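How does a robot find the toaster?

I write software for kitchen robots at Clevutex, and kids ask me one question more than any other: does the robot know what it's looking at? Well... sort of! Let me tell you how it works, and you can decide.

A camera gives a robot a giant grid of tiny colored dots called pixels. My program gets numbers for how red, green and blue each dot is. That's all it gets! No "cup," no "counter," just numbers. So the first job of the software is to hunt for edges, the places where the numbers suddenly change. Dark next to light is easy. Brown next to a slightly darker brown is a pain in the neck.

Shiny things are even worse. When light bounces off a round metal pipe it makes a bright stripe, and a beginner program may decide that the stripe is a separate object, long and skinny and white. You and I would never fall for that, but we've had years of practice looking at faucets.

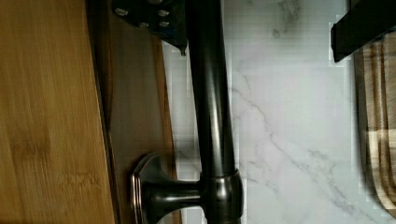 But why can't you just tell it where the faucet is? A reader in Havville sent me that one, and I love it. We could! Then somebody would bump the robot's base a tiny bit, every measurement would be off, and crunch. So we do both. The robot starts with a map, then checks the map against its camera over and over while it moves. My program, Otico, does that check 14 times a second.

The next part is called planning, and it's my favorite. Say you want the arm to reach the cutting board, and there's a toaster in the way. Your own arm goes over the top without you even thinking. The robot has to try out paths inside the computer first, like drawing lines through a maze in pencil. Otico draws 600 pretend paths, throws out every one that hits something, and keeps the 3 smoothest. Then it picks the shortest of those — and only then does a motor get to move.

A crowded counter makes this much harder. Jars, a mug, paper towels, a French press with glass in it (eek!). Clear glass is sneaky because the camera sees right through it to whatever is behind. I tell Otico to pretend each object is wearing a puffy winter coat, 40 millimeters thick, and to stay out of the coat.

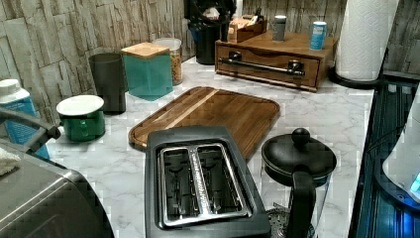 Couldn't the coats bump into each other, so there's no room left to get through? Yes, and good thinking, to the reader who wrote in with that! When it happens, Otico makes the coats thinner and tells the arm to go slower. If there's still no way through, it stops and asks a person for help.

Try it at home. Put five things on a table, close your eyes, and have a friend steer your hand to one of them using only "left," "right," "forward," "up" and "stop." Plastic cups, please! Next month I'll write about Vachon, our program for deciding how hard to squeeze.

Print this page | E-mail to a friend
Shares: 14 | Comments: 3
Contact us | © Clevutex | Back to top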